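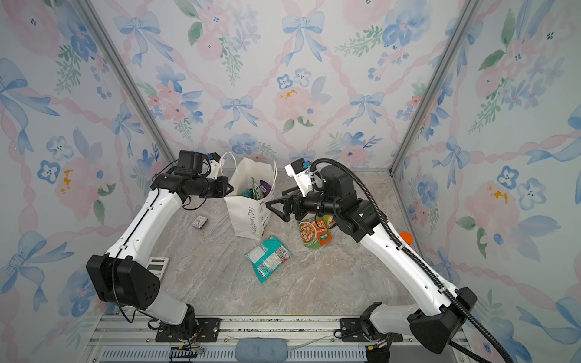
Both arms at the shopping bag, marble floor and flowered walls.

Right arm faults out near the bag, left arm never does – what am I missing?

Posted by Kalkidan Yimer in Two-Arm Setups
May 12, 2025

Hi everyone! First post here, and I've been reading this board every night since March, so thank you all for that.

I have a two-arm bench that packs groceries into a paper gift bag. The arms sit on one aluminum rail, and they take turns reaching in. I love this thing. When it works I could watch it all day.

My trouble is the right arm. Every so often, when it swings in toward the bag from the right and the wrist rolls over, it stops dead and the controller shows fault 101, which the Vornside manual lists as "following error, wrist." That's all the manual has to say on the subject. I clear it, send the arm home, and it runs happily again for a while. Last night the log counter was at 1247 moves when it quit, and the time before that it hadn't even done a full morning.

What I've tried so far:
Slowed the wrist down by half. Fewer faults, but still there.
Swapped the snack packets for empty ones. No change at all.
Re-ran the homing routine on both arms.
Updated the Flonow motion software to the newest release (which I like a lot, by the way, the new path preview is great!).

The left arm runs the mirror image of the same path and has never faulted. The one difference I know of is the cable. On the left there's only a thin one hanging in a loose loop at the elbow. On the right I strapped a corrugated conduit along the whole arm, and it goes over the top of the wrist and back down behind. I was proud of that conduit. Please don't tell me it's the conduit.

Also, one time it stopped while my hand was in there straightening the bag, and when I cleared the fault the arm twitched. It didn't touch me, but I jumped a mile. Is that normal?

Facundo Benítez
Marked as helpful by the poster

It's the conduit, sorry! But this is a really fun one to fix, and you've done the hard part by noticing the left arm is fine.

A following error means the motor was told to be in one place and the joint was somewhere else by more than the limit. Something is holding it back. Corrugated conduit gets stiff when you bend it tight, and yours has to bend over the wrist every time the wrist rolls. If the last strap is close to the wrist, there's no spare length, so the motor ends up stretching the conduit like a spring. Slowing down gave the motor a bit more time to win the fight, and that fits what you saw.

Try this with the power off. Move the wrist by hand through the whole roll and feel for the spot where it gets heavy. Then undo the last strap before the wrist, feed some slack forward, and try the roll again. You'll feel the difference right away if I'm right. When you strap it back up, put the wrist at the far end of its travel first and then tighten – I did mine at the home position and had to do the whole job over.

If it's still heavy with the conduit completely off, then it's the joint itself and you should write to Vornside.

Now the twitch. Yes, it can happen. When you clear the fault the motor may pull to the position it was last told to hold, and with a stretched conduit there's some push stored up too. So please don't clear anything with a hand inside. Hit the stop, power down, move the bag, hands out, then power up and clear. I stuck a label with those steps next to my reset button and I read it every single time.

Encarnación Rivas

Had the same code on my Allora bench and it was a bad connector. Just raise the error limit in the settings, mine is at 3 times the default and it never stops now. Easy!

Gülizar Avcı

Please leave the limit where it is, Kalkidan. A higher limit lets the arm push harder and longer before it gives up, and that includes pushing on you. Encarnación is right that a connector is worth a look, though. Wiggle the wrist plug gently with the power off and see if it's seated.

One thing to add to Facundo's answer: check the conduit for flat spots. If it has been pinched, the wires inside may be rubbing. I found 2 worn wires in mine that way, and I've been a huge fan of plain flexible sleeve ever since. So much softer!

Kalkidan Yimer

Okay, it was heavy right at the top of the roll, exactly like you said. Strap is undone and I'm ordering sleeve tonight. Limit stays at the default. Thank you!!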